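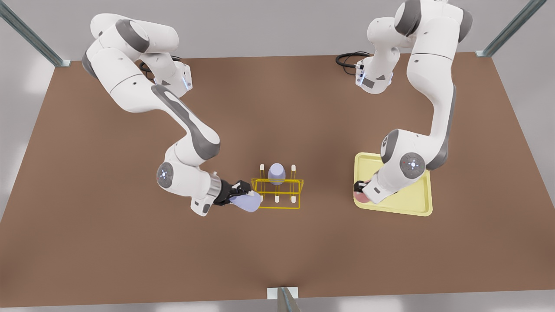
So I finally signed up for a full season of karting. I've been saying I would do it since last May, when Tiago Patrício let me take his old kart out for a handful of laps at Rocha and I came back in with my arms shaking and a grin I couldn't get rid of until dinner. He said "you'll buy one within the year" and I said no way, I have a mortgage. Well. It's in the garage.

It's a used chassis, a few seasons old, bought from Armindo Macedo, who is moving up to a bigger class and wanted the space. It came with a stand, two sets of wheels, a box of sprockets (half of them worn into little shark fins) and a seat that fits me everywhere except the left hip. I've stuck foam on it. We'll see how long that lasts.

The class I'm running is the adult club class, which is a rental-type four-stroke engine in a proper race chassis, sealed so people can't mess with the insides. Minimum weight with driver is 400 pounds, and I'm going to need lead. I weighed the kart with me in it, full gear, sitting there on the club scales with my feet up like an idiot, and came in a bit short. Judite Esteves, who has been racing in this class forever and beats nearly everyone, told me to put the lead low on the seat back and then leave it alone. Her words were "don't chase it around the kart, you won't feel the difference and you'll go crazy." I have already moved it twice.

Practice day was last weekend and it was COLD. Cold track, cold tires, cold fingers. My first time out I went straight off at the hairpin on the opening lap, very gently, like a shopping cart rolling away in a parking lot. A marshal waved at me. I waved back. Then I got going again and spent the rest of the session braking way too early for that same corner, which meant a line of people passing me on the inside, one after the other, all very polite about it.

Second session was a lot better! I followed Venla Pitkänen for a few laps before she disappeared, and just watching where she put the kart through the fast section was worth the whole entry fee. She turns in later than I do and barely lifts. I tried to copy it and got the back end sliding in a way that was probably slow but felt fantastic. When I came in my number plate was hanging by one zip tie. I'm number 138, by the way, if you ever come out to watch. I wanted 70, but it's taken, and the guy who has it has had it longer than I've had a driver's license.

A few things I need to sort out before the first race:

The brake pedal. It's set up for someone with longer legs and I'm reaching for it with my toes. Armindo says there's another hole I can move it to, I just have to get the pin out, and the pin does not want to come out.

Gloves. Mine are mechanic's gloves from the hardware store and the seams have given me two blisters in exactly the same spot on both hands.

Rib protector. Everybody told me to get one and I thought they were being dramatic. I sneezed on Monday and had to hold on to the kitchen counter. It's ordered.

Gearing. I'm running whatever sprocket was on it when I bought it. Tiago thinks I should go up a tooth or two for Rocha because of the slow corner onto the back straight. Lies Van Wijk thinks I should go down one. They argued over it by the trailer for ages while I ate my sandwich, and I still have the same sprocket on.

The first round is at Rocha too, which I'm happy with, as it's the only track I know. Two heats and a final. Novices start at the back for the first few rounds with a big X of tape on the helmet so people know to give us some room. I don't mind that one bit. My goal is to finish all three races and not be the one who brings out the yellow flag. If I can beat one person in the final I'll be unbearable for weeks, sorry in advance to everyone at work.

I'll write something up after the race if I can still hold a pen. And if anyone has a trick for a stuck clevis pin that doesn't involve a bigger hammer, please leave it in the comments, I'm down to my last clean knuckle.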